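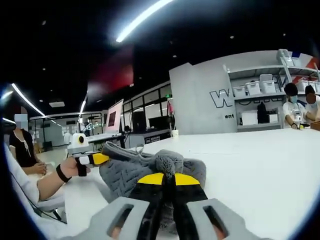 Vidar reckons the sourdough starter is dead and I should bin it, but he said the same about the last one and that went on for months! Anyway – 22 Aug 2018, notes before I forget. Fed Prasby (yes, it has a name now) 12 g rye and the same of water, lid loose, top shelf by the boiler. Smells of nail varnish, bit of grey liquid on top, which I poured off. Loaf from the last batch weighed 337 g out of the tin and was flat as a slipper, crumb like putty near the base. Maribel ate four slices with jam, so it can't be that bad (she'd skipped lunch, mind). Next go I'm trying the strong white and a longer prove – Ebbe, please don't move the bowl again!! Need more rye, and the good scales back from Laurinda.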